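4.2 The bottom of the bin

Most writing on household storage is concerned with the top layer. Containers are sorted by lid type, by label, by whether the owner can name what is inside without opening them, and the studies reviewed in Section 2 stop there. Our interest begins where theirs ends, at the depth where a person gives up and starts feeling around with one hand. Hagedorn's term for this stratum is "the residue", and we have kept it, although participants had ruder words.

Residue has a few stable properties. It is small, it is rarely worth the trouble of putting away, and it resists categories. In the Lindemann households the shared bin was introduced as a place for cleaning tools. By March it had become a place for cleaning tools and everything else. When asked why a given item was there, people tended to reply that it had to go somewhere, an answer we coded as "spatial" in the first round and as "resigned" in the second.

Shape matters more than purpose at this level. Long things with handles lie however they land, and they take up far more floor than their volume suggests. Blocks stay put and act as bumpers for whatever arrives next. Figure 3 shows a mixed load of the kind we have in mind, with a brush lying diagonally and a slim handle ending against a green block.

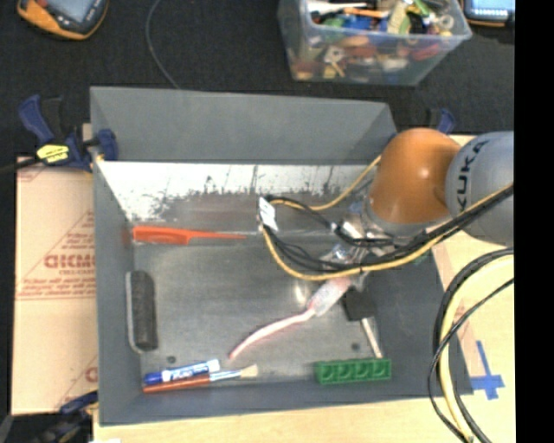 Figure 3. Small mixed objects on the floor of a gray metal bin. The inner far wall is heavily scuffed below its white upper part.

The walls deserve a word. Participants who kept a metal bin apologized for its scratches more often than for its contents, which we found touching – and slightly beside the point. Scuffing did not put anyone off using a bin. If anything, a marked bin was treated as fair game, while the spotless Sorkden boxes handed out at Calel were admired, dusted and left alone. One household stored its Sorkden box inside a larger box.

Retrieval was where good intentions went to die. We allowed 300 seconds per search, a limit that Karunaratne considered generous until she tried it herself with a sewing bobbin. Searchers looking for a brush did well, as a brush will usually offer some part of itself to be grabbed. Searchers looking for anything flat and dull-colored did poorly and blamed the lighting. Two of them tipped the whole bin out onto the carpet. The protocol did not forbid this, and it has since been amended.

We return to tipping in Section 5, where it is treated as a strategy.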